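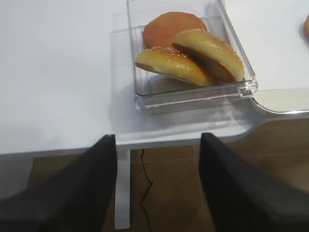
Bread labels should state baked weight, measured at the time of sale. Most plants still print dough weight minus an assumed bake loss. At the Lavstead plant the assumption is 12 percent, fixed years ago for a different oven. Cristian Urrego checked 147 rolls there in July and found the loss varied by shift, mostly with proofing humidity.

A fixed allowance hides that variation. Checkweighers after the cooling tunnel would record it, and a line running 2,000 rolls an hour can carry one without slowing. The cost argument against them is weak.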